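Home Explore Notifications Messages Lists

Search posts Search

2 min read

Ga-eun Kwon - 6/6/18
Grurnville council has discovered food banks. To be exact, it has discovered that you can stand in front of one holding a tin of beans while somebody takes your picture. A thread.

Last month the ruling group voted to cut the Tulley Road kitchen's grant by £3489. In May the same councillors tweeted from that kitchen. Six of them, matching aprons, creases still in.
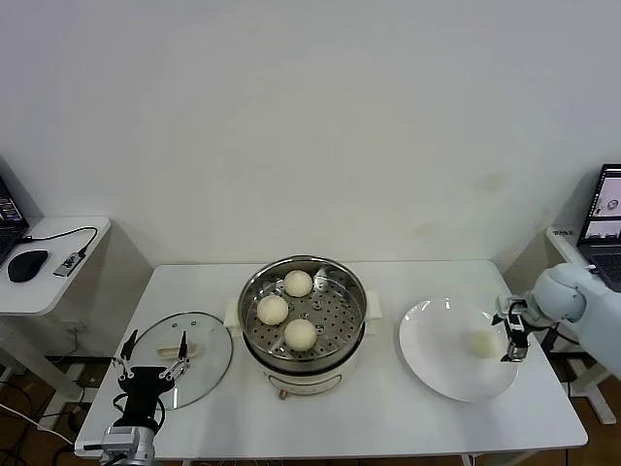
The tweet got 727 likes. The cut got one line on page 200 of the budget papers, which I read so you don't have to. For scale, supper for a small household can be three buns in a steamer pot. Not one councillor has been snapped next to anything that modest. It's always the big ladle.

I asked Councillor Rana's office how long the visit lasted. They said it was "a meaningful engagement". I asked again, in minutes. They said they'd get back to me.

Nondham, next door, managed this without an apron in sight. They kept the grant and sent out a dull press release. I have never been so moved by a dull press release.

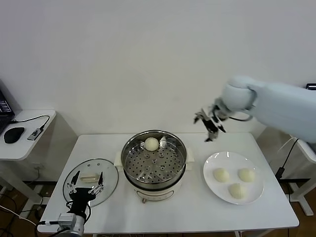

The group's defence is that the money has been "reprofiled", so everyone still gets a share, only later. I tried to picture it at teatime. Three buns on the plate, one left back in the steamer, and a leaflet explaining that the one in the steamer is record investment.

The vote can still be called in if enough members sign. I've emailed all six from the photo - two out-of-office replies so far.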